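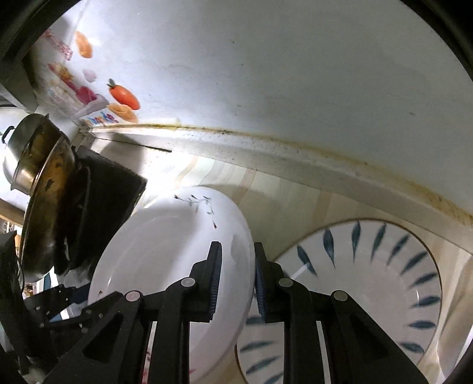 7. Slipping and False Grip on Plates

Read this section before you clear a code 51 for the second time. The Stulis software will let you clear it as often as you like, and it will show a green bar each time. Do not take the green bar as proof of anything. It means the fingers stopped moving before they were fully closed. It does not mean they are holding a plate.

This section covers the Cudgate hand-held gripper with ribbed finger pads, used alone or as one of a pair. For the arm-mounted version, use sections 7 and 8 of the arm manual. The limits there are different and should not be copied over.

7.1 What goes wrong

In February a dinner plate came out of a Cudgate at Prembridge while the screen said GRIP OK. The plate broke on the edge of a counter and the operator had a cut thumb. The log shows a steady grip signal right up to the drop, and for a short time after it.

The first explanation we were given was operator error. Tùng Mạch went through the log and the gripper on the bench and found that the left pad had worked partly out of its seat. The raised end of the pad was touching the finger across from it. The software read that contact as a plate.

Two separate faults can give you the same result:

False grip: the fingers are stopped by something other than the plate, such as a lifted pad, a stiff pivot, or a bit of dried food.

Slip: the fingers have the rim, but the rim turns or slides between the pads. Glazed rims are the usual trouble, and a greasy glazed rim is worse.

CAUTION: A broken plate leaves sharp pieces a long way from where it landed. Wear closed shoes and eye protection for every test in this section, including the ones you expect to pass.

7.2 Before you start

You will need:
A clean, dry cloth
Dish soap and warm water
A strip of plain paper, one finger wide
A plate you do not mind losing
A folded towel
Replacement pads, part 622, as a matched pair

Clear away other dishes, pots and knives from under the place where you will lift. If you work with two grippers, set the second one down with its trigger released. A second gripper resting against the plate will hide a slip from you.

7.3 Check for a false grip

1. Set the gripper to STANDBY. Wait for the status light to go out.

2. Look at both pads from the side. Each one should sit flat along its full length. If an end is lifted, stop here and go to 7.5.

3. Open and close the fingers by hand, slowly. Both sides should move together. If one side lags, look at the pivot pins for crumbs or dried sauce and clean them with a damp cloth. Do not oil the pins. Oil finds its way to the pads, and then you have two faults.

4. Close the fingers on nothing. Switch to READY and read the screen. It should say EMPTY.

5. If it says GRIP OK with nothing between the pads, take the gripper out of use. Recalibrating will make the message go away. It will not fix the gripper, whatever the pop-up suggests.

6. Put the paper strip between the pads and close the fingers on it. Pull gently. The paper should drag evenly. Move it to the other end of the pads and pull again. A strip that slides free at one end means the pads are not meeting square.

7.4 Check for slip

1. Wash the pads with soap and water, working along the ridges. Rinse them and let them dry fully. A wipe with a dry cloth is not enough here - it pushes grease down between the ridges.

2. Lay the folded towel on the counter and set the test plate on it.

3. Bring the gripper in so that one finger is inside the rim and the other is outside it. The rim should pass through the gap without touching the linkages.

4. Squeeze the trigger until it stops. Do not pump it. Pumping raises the number on the screen and has never, in our tests, raised the hold.

5. Tilt the plate up on its edge, with the lower edge still resting on the towel. Hold it there and watch the rim where it meets the pads. Watch the plate, not the screen.

6. If the rim stays put, lift the plate a hand's width above the towel. Keep your free hand out from under it.

7. Lower the plate and release. Do this 4 times with the same plate. One slip is a failed test. Do not run extra lifts to improve the score.

NOTE: Passing with one plate tells you very little about another. Repeat the test with each shape you plan to handle. An oval plate pulls differently depending on where along the rim you take hold of it, so test it at the end and on the long side.

CAUTION: Do not reach in to catch a slipping plate. Let it go.

7.5 Replace the pads

1. Set the gripper to STANDBY and remove the battery. The fingers can close by themselves if the battery is left in, and the standby light being out does not rule this out.

2. Press the free end of the old pad toward the finger tip until it lets go. Do not pry it with a knife.

3. Clean the seat. Old adhesive left in the corners is what lifts the new pad.

4. Press the new pad in from the base toward the tip. The ridges run across the finger.

5. Replace the other pad too, even if it looks good. A worn pad facing a new one fails the paper test more often than two worn ones.

6. Refit the battery and repeat 7.3 and 7.4 from the start.

The Santoso pad kit says its pads are good for 1000 grips. We have not been able to find out what was being gripped. Change the pads when the paper test fails, and treat the printed number as a sales figure until someone shows you the test.

7.6 Clearing code 51

Clear the code only after both checks have passed. Hold MENU until the code blinks, then release. Write down the time and the plate in use. If the code comes back in the same session, stop using the gripper and send the log in with it.

Support may ask you to lower the slip alarm setting. Please ask them what the new setting is based on before you agree. Lowering it cuts down the number of alarms, and we have seen no sign that it cuts down the number of dropped plates. If you do change it, tape a note to the handle with the old value on it so the next operator knows.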